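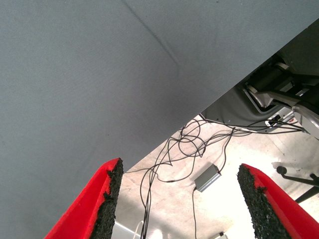
Meltthorpe Depot: winter vehicle check, gritters and pickups
Completed before the 3 a.m. run. Comments by the inspecting driver.

1. Tyres, tread and pressure — PASS
All fine on the Wosia pickup. Gritter 7 has one nearside rear that is legal in the way a wet biscuit is food. Replace before the hill route.

2. Lights and beacons — PASS WITH COMMENT
Amber beacon works if you slam the cab door. Driver has been slamming the cab door.

3. Washers and wipers — FAIL
Screenwash frozen solid. Topped up with plain water by persons unknown, in January.
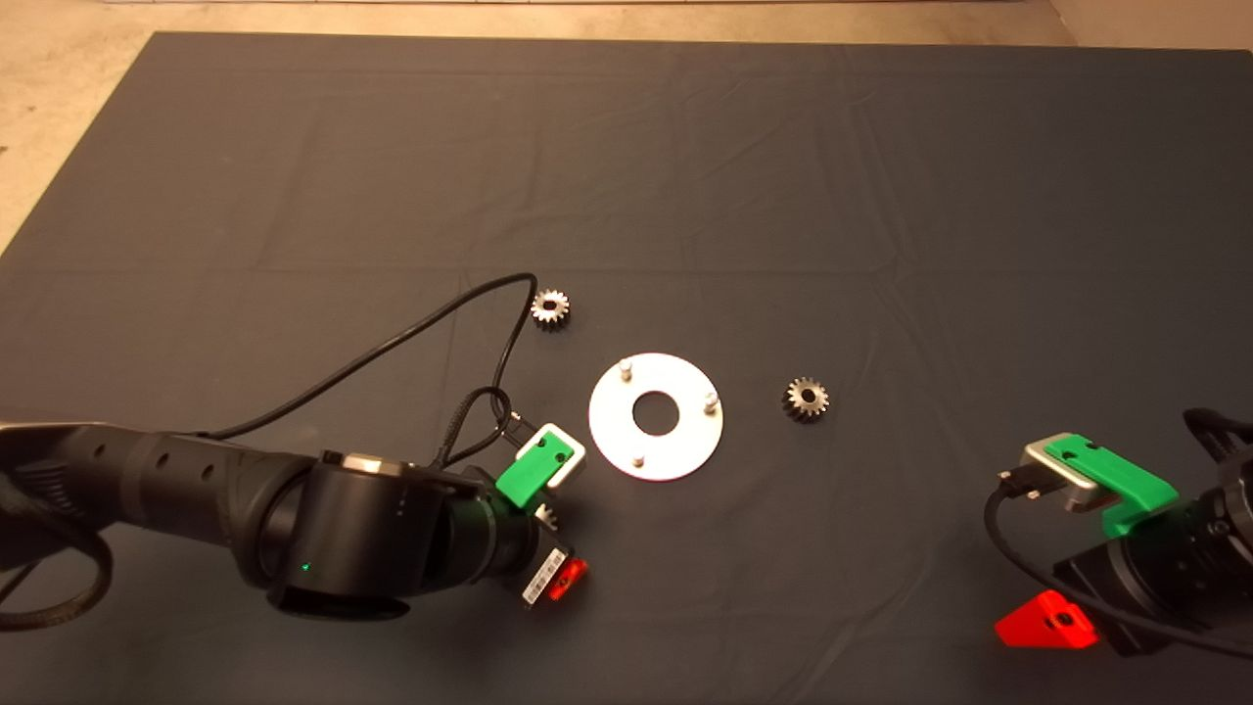
4. Salt spreader — PASS
Spins freely, throws to both lanes. Chute cleared of last winter's salt, now a sort of rock. Guard refitted, all bolts present for once.

5. Brakes — PASS
Tested in the yard at walking pace. Stopped short of the Howlader skip, a clear improvement on last month.

6. Cab kit — FAIL
Shovel: yes. Blanket: yes. Torch: yes, no batteries. First aid kit holds 25 plasters and nothing else.

7. Route sheet and radio — PASS WITH COMMENT
Jikport handset charged. Sheet still sends us over the ford, closed since September.

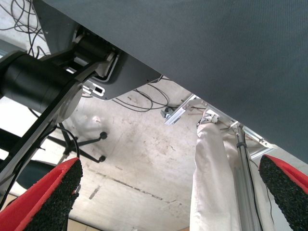 Grey fabric surface, with the concrete floor beyond.

Job no. 1439 raised for items 3 and 6. Gritter 7 stays in until the washers thaw or are seen to. Pickup may go out — slowly, please, there's ice at the gate.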